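How to Look After a Woven Basket You Throw Clothes Into

We use cookies to remember your preferences and count visits. By continuing to browse you agree to our use of cookies. Accept | Manage settings

At some point in the last decade every household was issued a woven basket. I don't remember ordering mine, but there it was one August, at the end of the bed, looking like a page from a catalog in which people own one blanket. Within a week it was full of pants.

A basket is a good place for clothes that are too worn to go back in the drawer and too clean to wash. It is also rougher than it looks, sheds when annoyed, and will hold on to a sock until you've bought a replacement. What follows is how I clean mine, mend it, and keep it from becoming a compost heap with handles. The whole job takes an evening, most of which is waiting for things to dry.

I'm writing about the twisted cord kind, dyed or natural, whether it's seagrass, paper rope, water hyacinth or something the label called "natural fiber" and left at that. Wicker and rattan are stiffer and will put up with different abuse. Plastic weave can be hosed off in the yard, and its owners may leave now with my envy.

What you need

A vacuum with a soft brush attachment
An old toothbrush, retired from teeth
Two cloths, one for damp and one for dry
Dish soap, a few drops
Small sharp scissors
Clear craft glue that stays a little flexible when it dries
A blunt needle and some strong thread close to the basket's color
A few clothespins
A cotton liner or an old pillowcase

You do not need a basket care kit. Ferngate, the shop at the end of our road, carries one made by Kozan that consists of a brush, a cloth and a leaflet about the soul of natural materials. The brush is fine. The leaflet has 4 pages and the word "journey" on 3 of them.

Step 1: Empty it completely

All of it, including the layer at the bottom that has stopped being laundry and become geology. Turn the basket upside down over an old sheet and tap the base with the flat of your hand. Crumbs of fiber will come out, along with coins, a receipt, and the button you accused the dryer of eating.

Shake out each piece of clothing while you're at it and make a decision about it. The temptation is to put everything in a pile "for now" and return the pile to the basket when you're done, which I have done many times and can report feels exactly like tidying. Wash it, hang it or fold it. If you honestly plan to wear it tomorrow, drape it over a chair. That's what the chair is for, whatever the chair thinks.

Step 2: Vacuum, inside first

Use the brush attachment on low suction and follow the direction of the braid. Going across it pulls up loose ends. Do the inside walls, then the base, then the outside, and leave the rim for last.

Dust collects wherever the cord doubles over itself, so work the toothbrush into the dents and vacuum again. If your basket has an openwork section, clean that from both sides. Push gently. It has less holding it together than the solid part and it knows it.

Step 3: Wipe, don't soak

Put a few drops of soap in a bowl of lukewarm water, dip the cloth, and wring it out until you're bored, then wring it once more. Wipe a small patch of the outside near the base and check the cloth. If it comes away brown, the dye isn't fast, and you should finish with plain water and very little of it.

Otherwise carry on around the basket, wiping along the cords. Go over it with the dry cloth right away. Then stand it somewhere airy, propped on its side with the base off the floor, and leave it overnight. Direct sun fades dark dye, and a hair dryer makes some cords brittle. I once put one next to a radiator to hurry it up and ended with a basket that leaned, permanently, like someone trying to hear the next table.

Step 4: Check the rim

The rim takes all the punishment. It gets grabbed, sat on, dragged over door sills and used as a handle by people who have been shown the handles. Run your palm slowly around the whole thing, and slow down at the corners, where the cord has to bend and the ends tend to work loose.

A dark chocolate basket is handy here, as a stray fiber shows up well against a pale floor. Mine has a small frayed strand at one corner of the rim, and a khaki something slumped inside, step 1 having had its usual lasting effect.

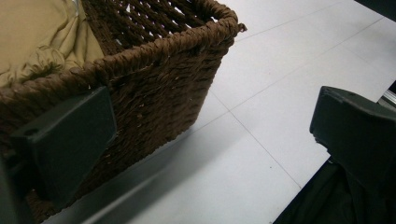
Step 5: Deal with loose strands

Do not pull. A strand that looks like a stray hair may be the visible end of something structural, and pulling it is how you come to own a doormat.

If it's short and thin, snip it, leaving a little stub. Cutting flush lets the end slip back inside the twist, where it will start unraveling in private. Put a dot of glue on the stub, press it flat with the end of a clothespin, and wipe away whatever oozes.

If it's long, don't cut it. Dampen it with a fingertip so it bends without snapping, then thread it through the blunt needle and pass it under the nearest two or three wraps. Trim what comes out the other side and glue that. When the strand is too fat for the needle, poke a gap open with the needle and feed it through by hand, using language appropriate to the household.

If an entire coil has come away from the rim, you're sewing. Double your thread, knot it, and start from the inside so the knot is hidden. Loop around the coil and through the top row of the wall, keeping the stitches a finger's width apart and going a little beyond the damage on both sides. Clip everything in place with clothespins before you begin. Pull each stitch snug and stop there; thin thread under tension will saw into the cord like a cheese wire.

Leave the glue alone until the next day. It says it dries in minutes. So does nail polish.

Step 6: Fix the shape

A basket that spends its life half full begins to sag on the side people reach over. To bring it back, mist the sagging wall lightly with water, stuff the inside with towels until the side stands straight, and let it dry like that. For a rectangular one, a cardboard box of nearly the right size does a better job at the corners. I used the box my Orik desk fan came in, and it's the most use I've had from that purchase.

Don't overfill it. You want the wall upright, and a basket packed too hard will dry with a belly.

Step 7: Line it

Rough cord and soft fabric don't get along. Knits snag, tights are doomed, and anything with a loose seam will catch on the one stub you missed. A liner fixes this and also gives you something to lift out on wash day, so the basket can stay where it is and keep its rim.

The Tisedus liners fit well and have ties, if you like ties. An old pillowcase works too: put it in open end up, fold the top over the rim, and hold it with two clothespins. Stretch it over the rim if the basket is small. If it's large, split one seam and hem the edge, or don't hem it and live with the consequences as I do.

Whatever you use, nothing goes in damp. Gym clothes and wet towels will mildew the fiber from the inside, and by the time you smell it the base has usually gone spotty. A spot caught early can be brushed off dry, outdoors, then dabbed with a cloth barely wet with white vinegar and aired for a day. If the base has gone soft, let it go.

Keeping it that way

Vacuum it when you vacuum the floor under it, or at least when you notice there is a floor under it. Turn it around now and then so a different side gets grabbed. Carry it from underneath when it's full.

And empty it once a week, down to the bottom. I put this in my phone as a reminder for eight in the evening, and I dismiss it with great regularity.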